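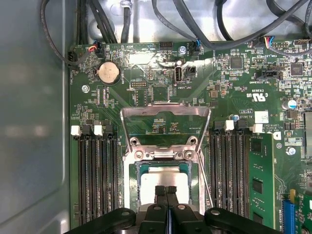 Figure 7.1 A motherboard in its chassis, with the processor socket open.

Chapter 7
Taking Stock of Hardware

In this chapter
Why an asset record is kept
What goes into a record and what stays out
Matching records to parts
Setting up a storeroom

The earlier chapters dealt with buying equipment. This one deals with what the office owns once the boxes have been opened. Most organizations can say what they paid for hardware in a given year. Fewer can say where a particular machine is, what is inside it, and who signed for it.

Consider the freight company Stindus, which kept its equipment list in a spreadsheet for many years. When Edem Bawa took over the office, the list showed 544 items. She walked the two floors with a printed copy and a pencil. Several of the machines on the list had been sold, and others had been taken apart so that their memory and drives could go into newer machines. The spreadsheet had no way to record this. A computer was one line, and it stayed one line whether it was whole or not.

We will return to Stindus in the exercises at the end of the chapter.

7.1 Assets and parts

An asset is anything the organization owns and expects to use for more than one year. A part is a piece of an asset that can be removed and used somewhere else. A desk is an asset and is rarely thought of as having parts. A server is an asset with many parts, and some of them can cost more than the case and board that hold them.

The difference matters for two reasons. The first is accounting. If a processor is moved from one server to another, the value of both machines has changed, although nothing has been bought or sold. The second is repair. A technician who is looking for a spare wants to know which machines on the shelf still have one.

Small offices often set a cost limit and record only the parts above it. A limit of 50 dollars is workable for a small office. A data center might use 300 dollars, or might record every part regardless of cost. The limit should be written down and dated, as in "Part limit approved 1/18/24," so that a later reader knows which rule applied to which records.

7.2 What a record contains

A useful record answers these questions: what the item is, where it is, who is responsible for it, what it cost, and what state it is in. Each answer needs its own field. When location and condition are typed into the same box, as in "back room, no drive," neither can be searched or sorted.

Condition causes the most trouble. Words such as "good" or "old" mean different things to different people. Geert De Graaf, who ran the parts store at Plisik, replaced them with four codes:

C Complete and tested
U Complete, not tested
P Partial, one or more parts removed
S Scrap, awaiting disposal

A board with no processor is marked P, even if everything else on it works. The missing part is named in a separate notes field. Under this system a clerk with no technical training can produce a list of complete machines in a few seconds.

Labels should go where they can be read without opening the case. Parts with no flat surface are kept in a labeled bag, and the bag number goes in the record.

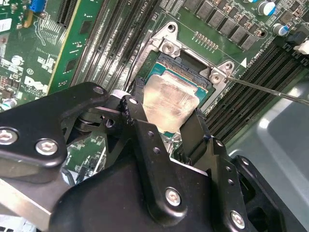

7.3 Matching records to parts

A record is only as good as the last time someone compared it with the object. The comparison is called a physical count, and it can be done in either direction. Working from the list to the shelf finds items that are recorded but missing. Working from the shelf to the list finds items that are present but were never recorded. A full count does both.

Mohammed-Awal Ankrah and Norbert Vaněk carried out a full count at Odoi each June. One read labels aloud and the other marked the list, and they traded places at midday. Differences were noted but not corrected until the count was over. Correcting as you go hides patterns. If all the missing items come from one room, you want to see that on a single page.

Key terms
asset
part
part limit
condition code
physical count

Before you read on
1. List five assets in the room where you are sitting. Which of them have parts that could be used elsewhere?
2. Choose a part limit for your own school or workplace and write two sentences defending it.
3. Rewrite this entry using separate fields: "Server from second floor, no processor, ask Povilas."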